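Notes for the merged Skumaseck repo, Friday, November 24, 2023. Written in a rush, will tidy later.

# skumaseck-deals

Dataset of tech company takeovers, as reported in press releases and company blogs. Used to live in two places (the Pluvine repo and a shared spreadsheet). Now one repo. If you have a bookmark to the old one, bin it.

## Why it moved

Pluvine was bought by Rulance in April. Old hosting account went with it, read access only for a while, then nothing. Got everything out before it closed except the issue tracker. Sorry if you had a ticket open, please file it again.

Rulance are fine with the data staying public. Licence unchanged, CC BY 4.0. The name had to go, so Skumaseck it is.

## What's in it

- `deals.csv` - one row per deal, 4000 rows
- `sources.csv` - links and archive links, joined on `deal_id`
- `revisions/` - old versions of rows where the price or date was corrected
- `scripts/` - import and checking scripts, Python

Main columns in `deals.csv`:

| column | notes |
|---|---|
| `deal_id` | never reused, even when a row is deleted |
| `buyer` | name as it was on the day |
| `target` | same |
| `announced` | ISO date |
| `closed` | blank if not closed or not known |
| `price_usd` | blank if undisclosed, NOT zero |
| `price_status` | `confirmed`, `reported`, `undisclosed` |
| `founders_stay` | `yes`, `no`, `unknown` |

`founders_stay` is what the announcement said. Plenty of them leave a year later, we don't track that.

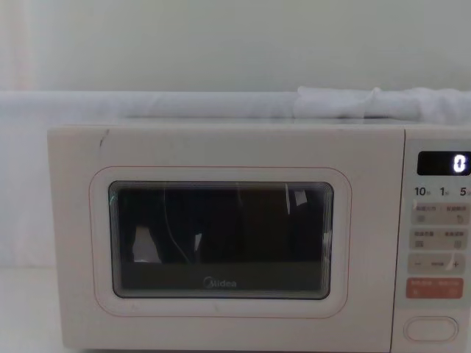 Prices in other currencies are converted at the rate on the announcement day. The original figure is in `price_raw` with the currency code. Earn-outs are left out of `price_usd` unless the source only gives one lump sum, in which case there's a note in `comments`.

## Getting started

```
git clone <this repo>
pip install -r requirements.txt
python scripts/check.py
```

Check script should finish with no errors. Warnings are ok, there are 164 of them at the moment and they're all missing close dates.

## Known problems

- Nazari import is half done. Their export puts buyer and target the wrong way round on mergers, so those rows are sitting in `pending/` untill somebody goes through them by hand.
- 7 rows have a close date before the announced date. Probably typed in day/month order. Don't trust them.
- Names with accents got mangled in the old spreadsheet. Mostly fixed. Mostly.
- Rumoured deals that never happened are still in `revisions/`. Don't count them as real.
- US and UK firms are well covered, everwhere else is patchy.

## Changes since the Pluvine version

1. `price` renamed to `price_usd`
2. Split sources into their own file
3. Dropped `sector`, the labels were a mess
4. Dates all ISO now

If your code still reads `price` it will fall over. Rename and carry on.

## Contributing

Pull requests welcome, small ones please. One deal per commit, with a link to the buyer's own announcement if there is one. Newspaper reports are fine but mark the row `reported`. Run the check script first.

No scraped paywalled text in `comments`, we had to strip a load of that out last time.

## Citing

"Skumaseck deals dataset, 2023 release" plus the repo link. Older papers cite it under Pluvine, same data up to the April cut.

TODO: proper changelog, sort out `pending/`, put the column types in a schema file.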